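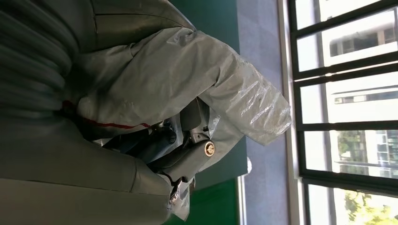
Wrist view, window side of the cell, Urkstead.

1/ Notes on how we collect grasp examples for Rarkar, our pick-and-place policy. Posting this mostly so I can link to it when the same questions come in. Target for this round is 2,000 accepted episodes on soft and see-through items.

2/ Definitions first. An episode starts when the operator presses the pedal and ends when the arm is back at its home pose. One item, one pick, one place. If the operator regrasps, the episode stays in but gets a flag. If a person reaches into the cell, it gets dropped.

3/ Teleop runs through Jillis, our in-house control stack. It logs joint positions, gripper width, gripper current and the wrist stream on a single clock. We used to stamp video on a separate machine. The offset drifted over a shift and we threw out most of November's set.
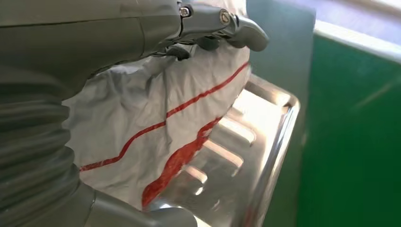
4/ Cloth is slow to collect. Gripper width says very little about whether you have hold of one layer or four, so the label has to come from the video. We mark three states per grasp: single layer, bunched, unknown. Unknown is a valid label. Please use it.

5/ Polished steel under the item is a problem for depth. The reflections come back as holes or as points below the surface. We keep those episodes and mask nothing. The policy will meet steel at deployment and the raw input should look the same in training.

6/ Lighting is whatever the window gives us. Blinds would make the data cleaner and the policy worse. Bramwell, our earlier model, was trained under fixed lamps only and lost most of its skill on clear film once it saw daylight.

7/ Clear bags fail in their own way. The annotators can find the printing and the highlights but they disagree on where the film ends. We stopped asking for full outlines. They now mark a contact point and an approach direction, and agreement went up enough to be useful.
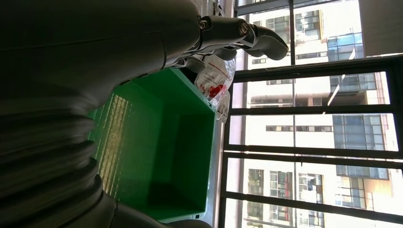 8/ Placement rule: the item counts as placed if it rests inside the bin or on the rim when the fingers are fully open. Rim placements get their own code. Do not merge them with clean placements when you load the set. The loader will let you do it and the numbers will look better than they are.

9/ Failed grasps are kept at a fixed share of each batch. Operators are told not to fail on purpose. Staged failures have a different approach speed and the model picks up on that quickly.

10/ Every batch is reviewed by 2 people who did not operate it. They see the video and the gripper trace, without the operator's label. Disagreements go to unknown.

11/ Storage: 1,440 episodes accepted so far. Raw streams are kept, compressed copies go to training. Format notes and the label sheet are in the Rarkar readme, section 5. Next up is mixed bins, cloth and film together.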